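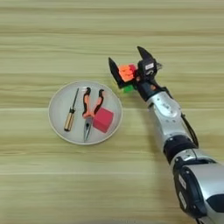
Unit 4: Collecting demonstrations
Module leader: Aicha Ait Brahim. Laboratory sessions: Ilham Hamdy.

A policy learns only from the episodes it is given. Each group will record 48 episodes of the plate task in February, of which 13 are set aside for testing and must not be used in training.

An episode begins with the arm at rest and ends when the gripper has opened and withdrawn. Vary the starting position of the objects between episodes - small changes are sufficient. Failed grasps are to be kept and labelled as such.

Reading: Morsy notes, section 2.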